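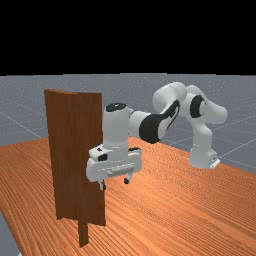 Holmgren will pay $27 million to settle claims it booked sales that never happened, the furniture retailer said late in the afternoon, ending a probe that has hung over its stock since July.

The company neither admitted nor denied the claims. The deal still needs a judge's sign-off. No hearing date yet.

Regulators said in their complaint that staff at Silano, a unit Holmgren bought to run its online store, logged bulk orders from buyers that were really shell firms. Goods went nowhere. Cash went in a circle, out through a supplier and back in as revenue. Some 200 orders are listed in the filing.

Shares fell at the open, then won most of it back by lunch.

"We have cooperated from the start and the people involved no longer work here," chief executive Ivar Midtbø said in a statment. He did not take questions.

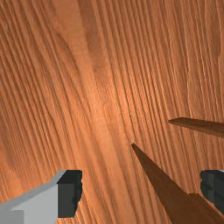 Wood grain on a tabletop, shown in a computer rendering.

Holmgren has 60 days to pay once the court approves. It also agreed to bring in an outside monitor and to restate two years of results. First restated numbers due with the next quarterly report, the company said — it gave no hint of how big the change will be.

Watard, the fund that owns the largest outside stake, called the penalty "fair but late." Its portfolio manager, Ľudovít Hájek, said he still wants two directors gone before the annual meeting.

"They signed off on the Silano purchase and they they sat on the audit panel," Hájek said by phone. "Somebody has to own that."

Holmgren declined to comment on the board.

A separate suit brought by small shareholders is not covered by the deal. Rival Lavberg, which had been in early talks to buy 79 Holmgren stores, said those talks remain on hold.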